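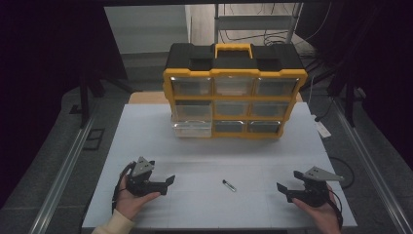 August, notebook, vial and drawer task

Started 9:40. Same question as the last entries: can a machine put small stuff away yet, the way anybody clears a bench at the end of a shift? We narrowed it down to one chore. A capped glass vial is lying on the table. It has to end up in a drawer of the parts organizer, with the drawer pushed home afterward. A person does this while talking about lunch.

Umside wants an answer for their repair shop, where the sorting of small parts never gets done. Their list has 582 part types on it. We are doing one, and I told them so again by email.

Where we stand. The demonstrations are done by hand with the two grippers, one in each hand, and the policy (Kinard, current branch) learns from those. Kinard is decent at picking things up by now. It is bad at drawers. The small pulls on these organizers give the finger pads hardly anything to hold, and if the pull comes at an angle the drawer racks in its slot and the whole case slides along with it. By hand you feel that coming and let up. The policy just pulls harder.

Notes on the demonstrations themselves:

– Go slower on the approach. My habit is to rush the first half of the move and then creep for the last inch, and Kinard copies both halves faithfully.
– Vial at a different angle each time. Last month's set had it nearly square to the board too often and the policy got lazy about wrist rotation.
– One hand steadies the case, the other works the drawer. Decide which before starting and don't switch halfway.
– Open the fingers wide before coming down over the glass. A round vial rolls if one pad touches it first. 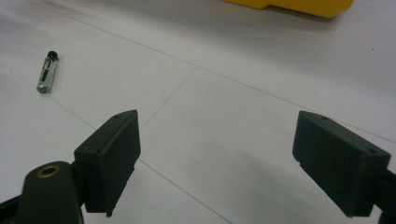 The rolling matters more than I gave it credit for in the spring. A screw or a washer stays where it is when you nudge it. Glass on a smooth board doesn't, and after a nudge the policy is reaching for a place where the vial used to be. It recovers sometimes. I want more demonstrations that include a bad first touch and a calm second try, left in and not trimmed out. Kun's cleanup script throws those away as failures, so it has to be switched off for this set. Remember to tell whoever does the upload.

Results from the previous policy, for comparison. 6 tries on the full chore, vial to closed drawer. It picked up the vial in 4 of them. It got no drawer fully shut without somebody stepping in. On two tries the drawer was left partly out and the policy stopped there as if finished. For a shop that is a fail. A drawer sticking out gets caught by a sleeve and then you have parts on the floor.

So for the Umside report I plan to write: picking, nearly usable on a clear table; putting away, no. A shop is open with clutter on the bench 365 days a year and we are testing on a clean board with one object. I'd rather say that plainly than have them order hardware.

They also asked about the Dusutach drawer unit with the motorized front. It would take care of the closing, and the pulling too. My objection is that at that point you have bought a different cabinet and the robot has learned nothing about the old one. Still, it may be the cheaper way to a tidy bench. 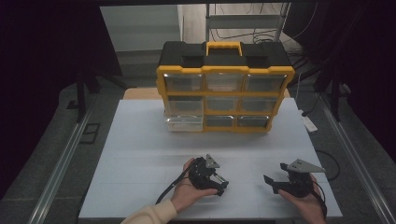
Attila Illés read the draft and disagrees with me on the cabinet. He says a shop doesn't care who closes the drawer, and that dishwashers only caught on once people gave up on a machine that would stand at the sink. He would put the motorized unit in the report as the first option and our policy as the second. He also thinks six tries is too few to tell anyone anything, and there he's right.

I'll move the cabinet up but keep my paragraph on clutter. More tries before the report goes out, same chore, same scoring: picked, placed, closed, each marked separately.

To do:
Switch off the Kun script before upload.
Retrain Kinard with the second tries left in.
Try a strip of something grippy under the case and see if the sliding goes away.
Ask Umside whether their drawers have the same kind of pull. If theirs are bigger, half of this page may not apply to them.

Stopped 4:15.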